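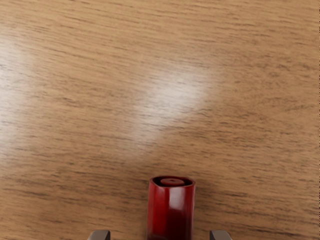 TALK NOTES: getting the table back (family meals, 10 min slot)

Start slow. Say hi, thank Ivars Lill for the intro. Water.

Open w/ the Ranard story. Mom, two kids, dinner in three rooms. Don't read it, just tell it. Pause after "she ate standing up."

Point 1. Not about the food. Toast counts. Soup from a can counts. People get stuck on cooking and quit by the second week. Say this twice, they wont believe it the first time.

Point 2. Same seat, same time. Pick 3 nights. Not seven!! Seven fails. Ask the room: who ate together last night? Wait for hands. Really wait.

Clunumby parents group, what they told me in May:
- phones in a drawer, grownups too
- youngest picks the first question
- no grades talk till plates are cleared
(skip the last one if running late) 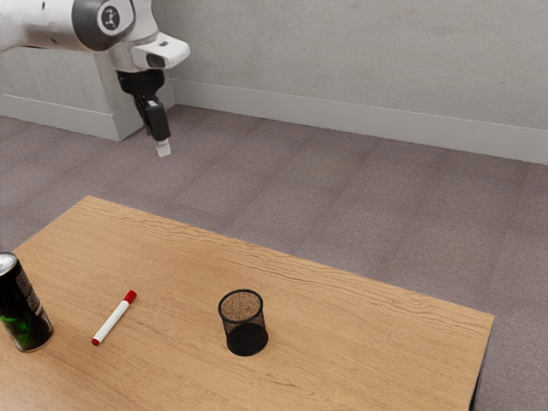 Slide 2: table and floor, carpet side.

Point 3. Clearing the table is the hard part. Mail, homework, chargers, the one shoe. Tell them about my Plasomex bin, everything goes in, lid on, deal with it later. Gets a laugh usually. Dont explain the laugh.

Teenagers. Somebody will ask. Answer: feed them, sit down yourself, let them be quiet. Matoušek family did a whole winter of near silence, then the oldest started talking about trucks. Keep short, I always run over here.

If time: shift workers, breakfast instead of dinner. Works just as well, same rules.

Close: everyone writes down 2 nights they can start with (yes 2, work up to three). Pens are on teh side table. Handouts by the door. Questions.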